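# Do I still need a written safe-working sheet for a little tabletop arm that only pushes blocks?

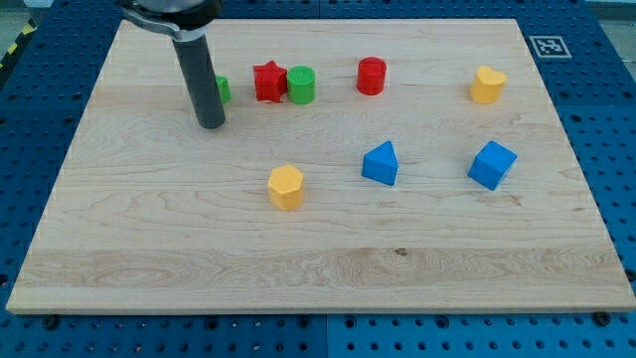 *The pushing setup: eight blocks on the maple board, tag off the back right corner.*

Hi all, first post, so be gentle! I help look after the robot bench at Griltside, our shared workshop, and I've been asked to write up the rules before more people start using it. The arm has a plain round finger on it and all it does is shove printed blocks around on a board. No gripper, no blade, nothing hot.

My draft is one page. Keep hands off the board while the arm is live, stop button within reach, stay behind the floor tape, don't move the tag. One of our members says that's overkill for something this small and we should just tell people to be sensible. Another wants the full binder we use for the big saw (30 pages, I'm not kidding). I'm stuck between the two of them and I'd like to get something taped to the wall before open night.

So what do you folks do? And do you write rules for the setup itself, like where the blocks start and who's allowed to touch the board, or only for safety?

— grenunholm_bench

---

**Wilfredo Marquez**

Keep the one page. I ran a bench a lot like yours at Clelcombe and we went through both extremes before we landed on a single sheet.

Small doesn't get you out of doing a risk assessment. What matters is what the arm can do, so look at speed, force, reach, and where somebody could get a finger pinched. Yours has a straight finger coming down over a hard board, and that's a pinch point right there. Write that one down by name. "Keep hands clear" is too vague and people read right past it. I'd put something like this:

- Nobody reaches over the board unless the arm is stopped and the person at the stop button has said so out loud.
- One person runs the arm and has the stop button within reach the whole time. If they walk away, the arm goes off first.
- Speed limit gets set in the controller and only the bench lead changes it.
- Check the finger and its bracket for looseness before the first run.
- Long hair tied back, no dangling lanyards.

Look up ISO 10218 for industrial robots, and read the maker's manual for your arm cover to cover (I know, I know). Your insurance people may want something too, so ask them before you print it.

And yes, write setup rules, but put them on a separate sheet! We mixed them together at first and folks started treating "don't bump the tag" and "don't put your hand in there" like they were the same kind of rule. The setup sheet can be pretty short. Board bolted or clamped so it can't creep, tag flat and never moved without redoing the calibration, and a note of any block that gets swapped. If you reprint a block, check it against the old one, because a slightly taller cylinder pushes differently and you'll spend an evening blaming the software. Ask me how I know.

We logged our runs too, a little over 2,000 before I moved on, and the column I was gladdest to have was the boring one that said who was at the button.

---

**lagman_fan**

just use common sense, its a tiny arm. we never had a sheet and its been fine since June

---

**pegboard_pat**

I'd go with Wilfredo on this, and please don't go by "it's been fine." One thing I'd add is training new people. We have them do 2 supervised sessions and then sign the sheet, and they have to hit the stop button for real while the arm is moving at low speed. Lots of people are weirdly shy about pressing it the first time, so get that over with early.

Also think about the floor tape. If yours is the yellow and black kind, decide what it means and put that on the sheet. We had ours down for ages and half the room thought it was for the forklift.

For loose blocks I keep a tray to one side so people aren't leaning across to put them down. Hearts and stars are the ones that wander off here, the kids love them.

---

**grenunholm_bench**

Thank you both, this is super helpful. Going with two sheets, safety on one and setup on the other, and I'm stealing the "out loud" rule word for word. Hadn't thought about the tape at all! I'll post the finished version in the files section once our bench lead has been over it.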